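4.2 Open-day sessions at the Kerkuneck

The lab trials in Section 3 were run on a table, with one operator and no audience. For the open day we moved the same setup to a furnished room at the Kerkuneck, a hotel that lets us use the first floor between seasons. The visit was set for 1 Apr 2025. Giorgia Palumbo ran the floor and kept the log; the notes below are taken mostly from that log, cleaned up a little.

Visitors came in small groups, 58 people in all. Most were from hotel management and laundry services, some from the Stekavby training school, a few just curious. Each group got a short talk in the corridor and then watched a full run from the doorway or from inside the room. No ropes, no tape on the floor. We asked people to stay clear of the arms and they did, with two exceptions (see 4.4).

The task was garment folding on a bed. Two arms, one garment at a time, taken from a fixed set: shirts, pullovers, one cardigan nobody on the team liked. Control was the Zekis policy trained on the March data, 2000 table-top folds and 700 folds on beds, same weights as in Table 2. No retraining on site. We changed the approach height and the closing force limit, nothing else. A run started with the garment laid out by a team member and ended when both grippers had let go and backed off, or when the operator called a stop.

Beds are harder than tables. Surface gives. Push down to get a finger under an edge and the edge goes down with the finger. In the lab we had a firm foam pad under the cloth and thought that was close enough; it was not. Also the light. Daylight from one side, lamp on the other, and dark cloth on white bedding, which is good for finding the outline and bad for finding anything inside it. On black garments the policy often lost the line between sleeve and body once the sleeve was folded over. Figure 6 is from one such run.

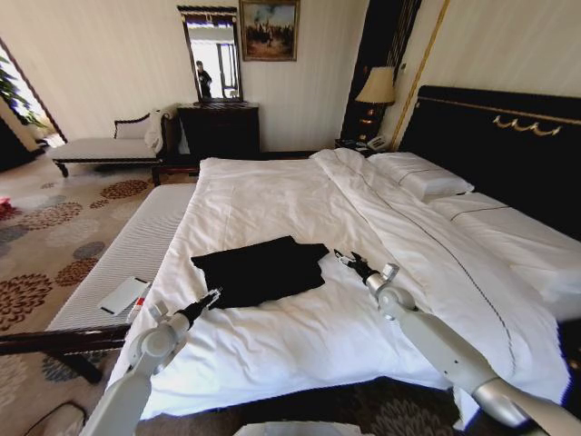 Figure 6. Open-day session, black garment on the made bed. The garment is folded into a rough rectangle, with a dark sleeve or corner extending to the right. Both grippers are close to it.

We logged 116 runs over the day. A run was scored by two raters as neat, usable or failed, with the rules from Section 3.3. For the open day we added a note field, since visitors kept pointing out things the rules miss. A housekeeper from the Wunderlich group said that a fold with one corner out is not usable, it is a refold, and a refold costs more than folding from scratch. Fair point. We kept the old scoring so the numbers can be compared with the lab, but in the per-run data a corner left out is now marked on its own.

Three kinds of trouble showed up again and again. First, the second gripper closing on bedding along with the garment, mostly near the end of a fold when the stack is flat and there is little height difference left. The force limit caught the worst cases but not all. Second, long waits. The policy would hover over an edge, back off, come in again. In the lab we hardly noticed; with a group of people watching it feels very long, and operators called stops earlier then they would have done otherwise. This makes the stop rate from the open day hard to read and we do not put it next to the lab rate. Third, drift of the whole garment over the sheet. Smooth bedding, light shirt, it slides.

Visitor feedback was collected on a one-page form on the way out. Not a proper study: no control, people talked to each other while filling it in, and the pens ran out. Still some use. Speed was the main complaint. Noise was not mentioned much, to our surprise. Several people asked if the arms could make the bed as well, and were dissapointed by the answer. The Stekavby students wanted to know how to stop it by hand, and after the third group we moved that part to the start of the talk.

Raw logs and forms are described in Appendix C. Changes made to the approach height after the visit are covered in Section 5.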